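Water in the passenger footwell, should I still keep the car?

kurtulus_estate
Asked in June, Used cars, Leaks and damp

Good evening to all. I have bought an estate car from a small dealer in Anbridge. It is 11 years old, diesel, manual, and it drove very well on the test. I paid 4,000 for it. The seller told me it was always kept outside but never gave trouble. On the day I bought it the sun was shining and the windows were open, so I smelled nothing.

After the first week of rain the carpet on the front passenger side was wet. I pressed it with my hand and water came up between my fingers. The driver's side is dry. The rear footwell behind the passenger is damp, but less. In the morning the windscreen is misted on the inside and I must wait before I can drive.
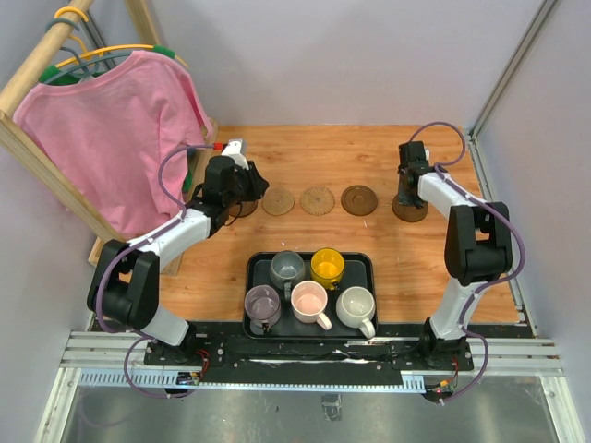 The underlay is the part that worries me most. It is a thick grey foam under the carpet, and it holds the water even when the carpet on top feels dry. I unbolted the seat, lifted the carpet as far as it would go and cut out one piece of foam, the size of a bath towel. Now I need to hang it somewhere. At home we have a clothes rack with a wooden rail, and I thought to put it over the rail next to the shirts, as the pink T-shirt is hanging there on the green hanger, but the foam is much heavier than a shirt and I am afraid it will tear at the fold. Is it better to lay it flat? And how many days does such foam need?

I have looked at these things already: the door seal is soft and has no cuts, the sunroof does not exist on my model, and the coolant level is not going down. The water has no colour and no sweet smell, so I believe it is rain. When I run the air conditioning there is a puddle under the car, as it should be.

A garage in Lerndale asks 363 to find the leak and dry the car. This price is without any parts. I would like to know first if I can find it by myself, and also if I can go back to the dealer with this.
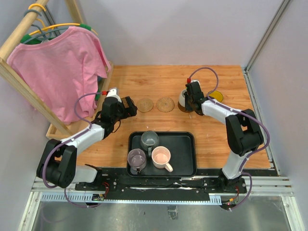

bratville_spanner
Look under the plastic cover below the windscreen, where the wipers are. There is a drain on each side and they fill up with leaves. When the drain is blocked the water stands there until it reaches the air intake for the heater, and then it runs down on the passenger side. I had the same on two cars.

Take off the wiper arms first (mark their position on the glass with tape), then the cover. Clean out the leaves by hand, then pour a jug of water in slowly. It must come out near the front wheel. If it stays, push a piece of soft hose through the drain. Please do not use a screwdriver, you can make a hole in the rubber.

If the drains are clear, ask somebody to hold the garden hose while you lie inside with a torch. Begin low, at the sill, and go up only after some minutes in each place. If you begin at the roof, the water runs everywhere and you learn nothing.

Lay the foam flat. If it already smells, buy new foam.

anbridge_35
Just sell it.

lerndale_ed
I would not sell it yet. A damp carpet by itself is no disaster, but look at what is under it. On many cars there are connectors and sometimes a control unit beneath the front seat. If you see green powder on the pins, disconnect the battery and clean them before you do anything else.

About the dealer – write to him now, even if you are going to repair it yourself. Say when you noticed the water, add pictures of the wet carpet, and ask what he offers. Do not let the garage start the work before he has answered, or he can say that he had no chance to look at it. I waited too long with mine and paid everything alone.

The door is also worth a second look. Behind the door panel is a membrane, glued all around. When someone has repaired a window or a speaker, it is often not glued back properly, and the rain that runs down inside the door comes over the sill. The seal you see from outside can be perfect. I closed mine with a roll of butyl tape that cost 11.

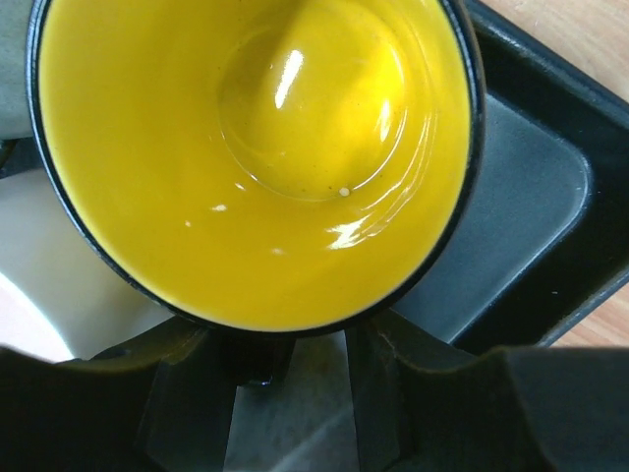
Yellow on the inside, black at the rim.

kurtulus_estate
Thank you for the replies. The left drain was full of black leaves and one acorn. I have cleaned it and the water now comes out behind the wheel. The foam is lying flat in the hall. I have also written to the dealer and I will take the door panel off when the rain stops.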